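Subject: Re: [florndale-swap] cream tray, the bear one
Date: 20th September

On the list, Curkby wrote:
> Is the cream tray still going? And does a dinner plate fit
> on it? Mine from the March swap was too small. Also what do
> you put under everything, my table marks like crazy.

Yes still going. Plate fits fine, I had the round white one on it with room left over.
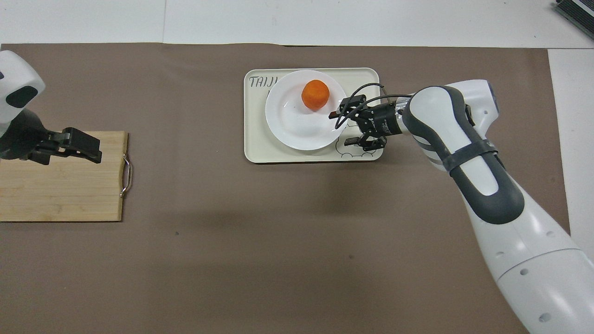

For the table I just use brown paper, one big sheet, plain side up. A roll was 18 dollars at Piltell and lasts me ages. Swap it when it gets grubby. Bamboo board goes on top of it too, the one with the wire handle – keeping that one, sorry, teh handle is too useful.

Tray has rounded corners and a low rim, so dont carry soup on it. Wipe only, I wouldn't soak the print.

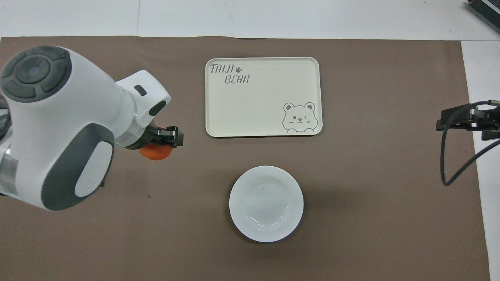 Cream tray, TAIJI BEAR print, on the brown paper

Can bring it to the Florndale pickup if you want it, 2 dollars or a jar of something. Will hold til the weekend, then it goes to the next person who asks. Paper too – I can cut you a table length.
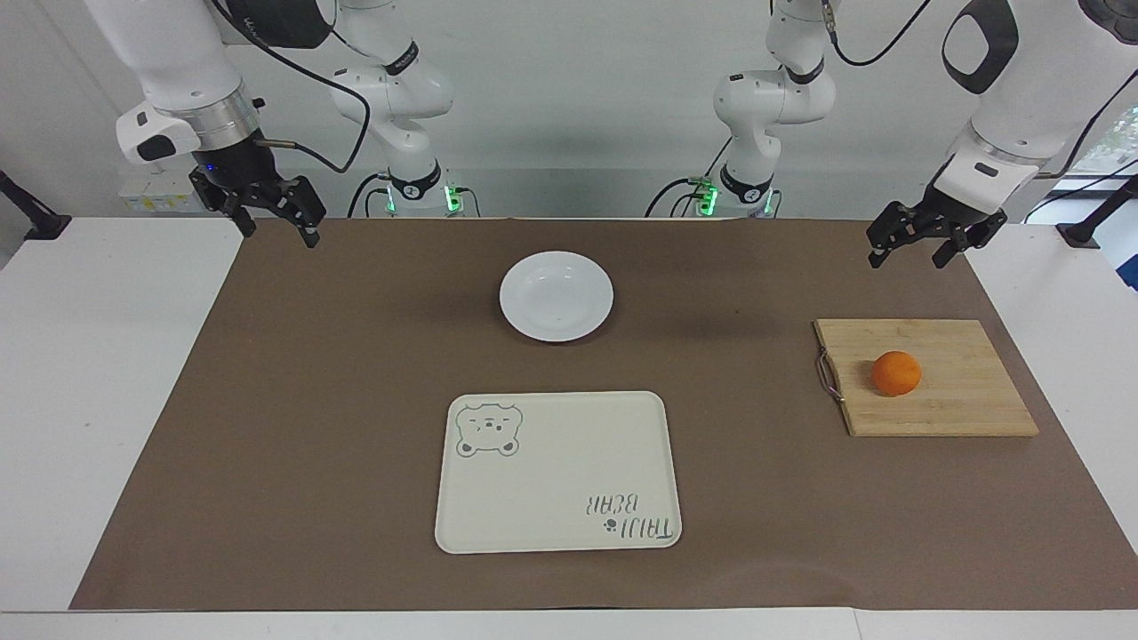
Measure your table first tho, mine runs pretty wide. Gotta run, reply on list pls.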